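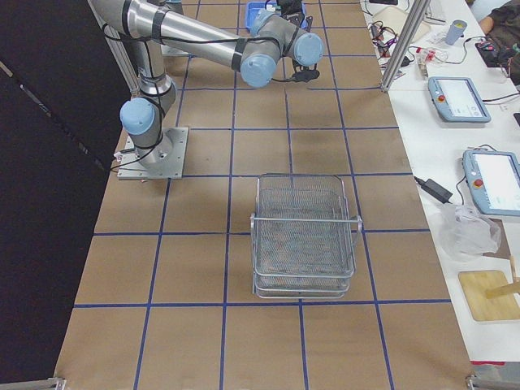

Gearóid Egan
Ticket owner, Ciltcombe shared workshop

Opened: June 25, 2025
Component: arm 1, gripper communication
Severity: medium
Status: closed, with one follow-up

Problem

Arm 1 drops the gripper in the middle of a basket move. The controller reports fault 204 (tool not responding), the arm goes into a protective stop and the pendant asks for a tool restart. After the restart everything works again, sometimes for two cycles and sometimes for an hour. Arm 2 runs the same program, mirrored, and has never shown the fault.

Setup

Two arms on the long table, one base plate each, one pendant each on the white side table. Dokon grippers on both. Controller software is the Salgado build from the spring with our own basket program on top. The tape grid on the kraft paper is used for coarse placement only. The program takes its pick position from a taught point and does not know about the tape.

The test object is the wire mesh basket, picked by the handle. The move is lift, rotate wrist, carry one square to the right, lower, release.

Steps to reproduce

1. Put the basket near the middle of the grid.
2. Home arm 1 and open the gripper.
3. Run the basket program at normal speed, looping.
4. Wait. No fixed cycle number.

Log

Entry 1, GE. Pulled the controller log. Every 204 comes during the wrist rotation or just after it. None during lift, none during lowering. Tool voltage is flat up to the fault, so I don't think this is supply.

Entry 2, GE. Swapped the two grippers over. The fault stayed with arm 1. Gripper is cleared. Swapped them back.

Entry 3, GE. Raised the tool timeout from the default to 500 ms. Faults are less frequent but still there. This hides short dropouts and I would not leave it in. Set it back to default before going on.

Entry 4, Povilas Sproģis. Checked the basket as a possible cause. The handle sits in small loops at the sides and has some play, so I wondered if the jaw was catching and the gripper was stalling. A stall would give a different code, and the fault also shows up with the basket taken off the table and the arm running the path empty. Basket is cleared.

Entry 5, PS. Ran the wrist joint through its range by hand from the pendant, slowly, with the gripper powered and open. Got 204 three times, always close to the same wrist angle and always in the same turning direction. Turning back through that angle does nothing. Looks like a cable being pulled.
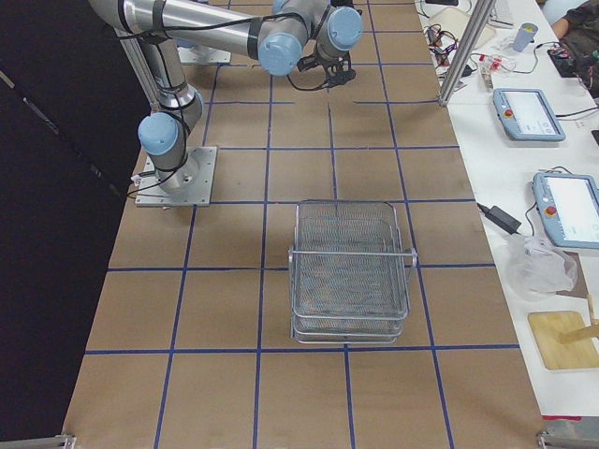 Arm 1, gripper open and pointing down, basket on the tape line.

Entry 6, GE. Agreed with Povilas. The tool cable on arm 1 is strapped down tighter on the last link than the one on arm 2. With the wrist turned all the way, the slack at the gripper is used up and the load goes onto the connector. Unplugged it and looked at the pins. One is slightly recessed. I can push it in with a fingernail and it stays for a while, which fits the intermittent behavior.

Entry 7, GE. Tried the cheap fix first: cut the last strap, moved it back along the link, and let the cable hang in a loop below the wrist. Repeated the hand test from entry 5. No fault in either direction. Ran the looping program for the rest of the evening and had one 204 near the end. Better, but the pin is still bad.

Entry 8, PS. Replaced the tool cable with the spare from the Sellosum order. Kept the loose loop. Checked by hand that the loop doesn't reach the basket rim at the lowest point of the move. Clearance is fine at the taught height. It would not be fine if someone teaches a lower pick, so I put a note in the program header.

Entry 9, GE. Soak test, default timeout, normal speed. 2,000 cycles, no 204. Restarted with the wrist rotation set to its maximum in both directions and let it go on to just over 3,000 in total. Still none.

Cause

Recessed pin in the tool connector of arm 1, most likely from cable strain at full wrist rotation. The strap was too close to the wrist.

Fix

New tool cable, last strap moved back, slack loop left at the gripper. Timeout is at default on both controllers. If you copied my 500 ms config from the shared folder while it was there, please delete it.

Follow-up

Arm 2 has a bit more slack than arm 1 had, but its strap is in a similar place. Povilas will move it at the August service and inspect the connector at the same time. Until then, if arm 2 throws a 204, stop the program, do not clear and continue, and reopen this ticket with the wrist angle from the pendant.

The old cable is in the drawer with a tag on it. Do not put it back on an arm.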